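Intro to Home Goods Retail - Handout 4: Writing the product page for soft seating and cushions
Instructor: Jummai Dauda, Zolstead evening program

Bring this back next session with your notes on it. We ran out of time on the second half so read ahead.

Where we left off

A product page for a cushion or floor seat has one job - the shopper can't sit on it, so the words have to. Most returns in this category come back as "not what I expected." Not broken, not late. Size and firmness are the big two, color a distant third.

Remember the Hulel floor cushion from last time. Listing said "generous." Generous what? Half of you guessed it was for two people, the other half thought dog bed. Give the width, the depth, the height with nobody on it, and the height with somebody on it. That last number is missing from almost every page we looked at.

Terms you need to know

Fill - what's inside. Foam block, shredded foam, beads, feather, polyester fiber.
Loft - how high it stands before you sit.
Recovery - how fast it comes back after you get up.
Cover vs liner - cover is what you see, liner holds the fill. Shoppers mix these up constantly, so say which one comes off.
Rub count - how much wear the fabric takes in a test before it shows. Say which test was used or the number is useless.

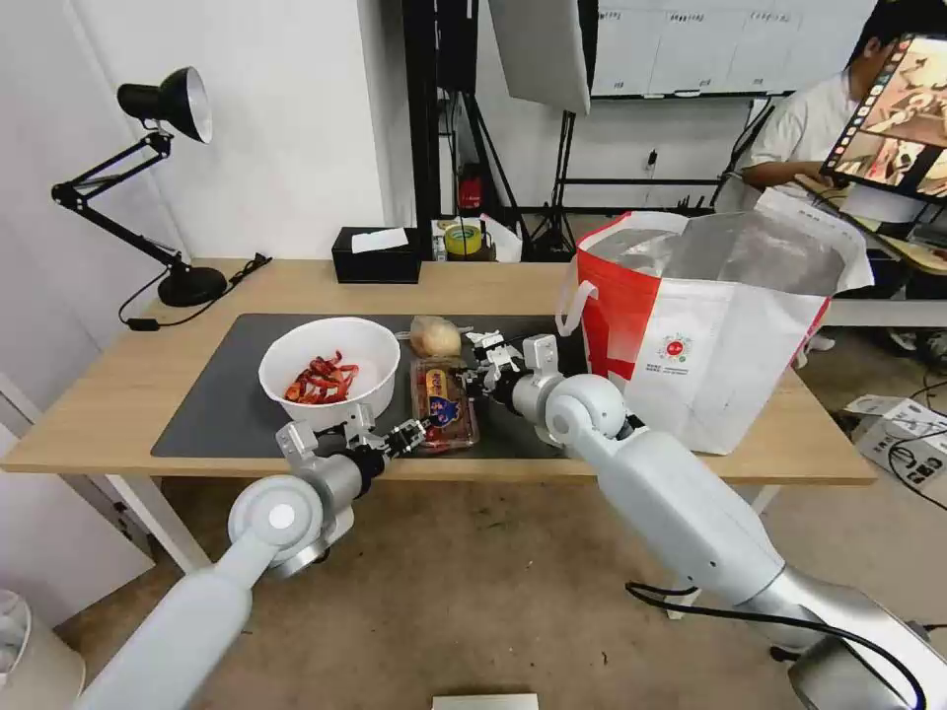
Order of information

Top of page: what it is, who it's for, the size. Then fill and firmness. Then cover, washing, what's in the box. Story of the brand goes last, if it goes anywhere.

The Drendton draft opened with four sentences on the founder's grandmother. Lovely. Move it down. Shopper on a phone sees maybe two lines before they scroll, and those two lines were about a farmhouse.

Firmness - don't write "medium." Medium compared to what? Try "sinks a few inches then holds" or "firm enough to get up from without using your hands." Check it with a real sit, more than one person, different weights. Write down what they say word for word and steal the good bits.

Claims and how to back them

Every claim needs something behind it. "Durable" - show the rub count. If the supplier sheet says 3000 rubs don't call it hard-wearing, that's low for a seat. "Washable" - which part, what temperature, can it go in the dryer. "100 percent cotton" - cover only? liner too? Say so. Leave the tag in front of you while you type, don't trust memory.

Words to drop: luxurious, ultimate, premium quality, perfect for any home. Kanagaratnam (the outdoor range, not the lamp people) cut their adjective list down in September and the page got shorter by half. Reads better too. I'll put both versions up on the screen next time.

Refills. If the seat uses beads, it will go flat. Everybody knows it, so put the refill on the same page, with the bag size and how to open the liner safely. Hiding it just gets you a angry email in a few months.
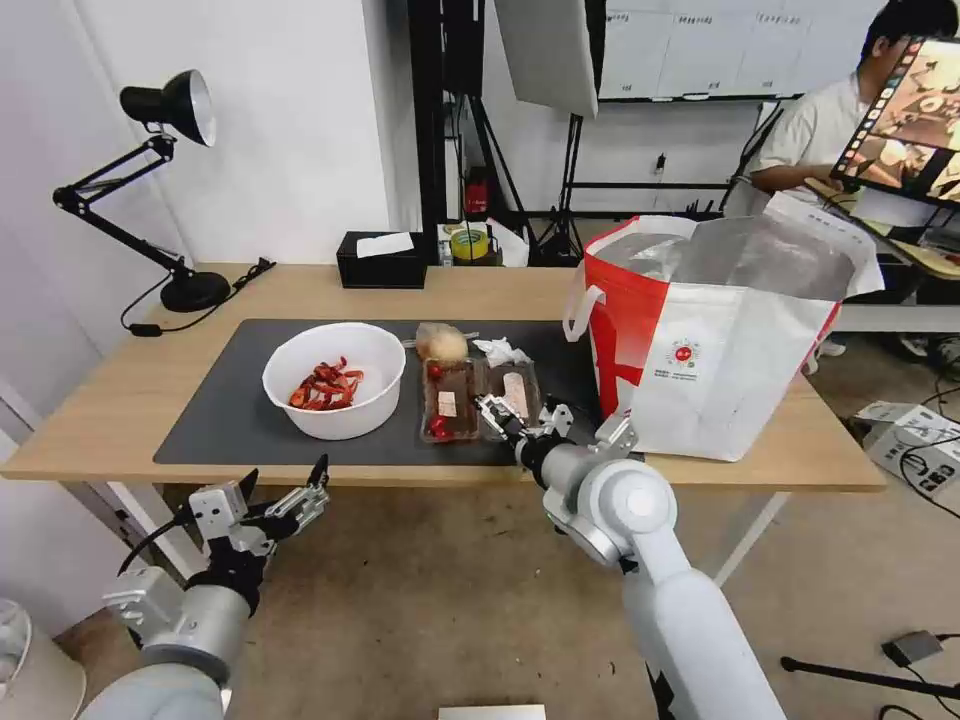 Grouping a range is the next skill. You have a floor cushion, a pouf, a bench pad and a bolster, all one fabric. Do they get one page or four? Depends on whether the shopper is comparing or already decided. Put things side by side only when they share a measure. Same logic as food on a table - a bowl of red strips and a couple of clear trays can sit on one mat, but you'd still never sell them all under one name. So: same shape in different sizes, one page with a size menu. Different shapes, separate pages, linked. The bolster gets its own page even if it's only bought as an add-on.

Size menus - put the actual measurement in the menu, not S/M/L by itself. "Large, 40 in. wide" is fine. And if the price changes with size, show it right there in the menu.

Common mistakes from the last batch

- mixing inches and centimeters in one table
- "one size fits all" on a bench pad (no)
- color names with no color in them. "Dusk" is what, purple? gray?
- care instructions copied from the wrong product, two of you did this
- no weight given. People carry these things upstairs
- cover listed as removeable, but no mention of a zipper or where it is

Homework

Pick one seat or cushion you own. Write the page, top section only, under 100 words. Then the firmness line, on its own. Swap with a partner, who reads it without seeing the item and sketches what they think it looks like. Bring the sketch and a tape measure.

Rewrites of the Drendton draft can be handed in at the same time, printed please, double spaced.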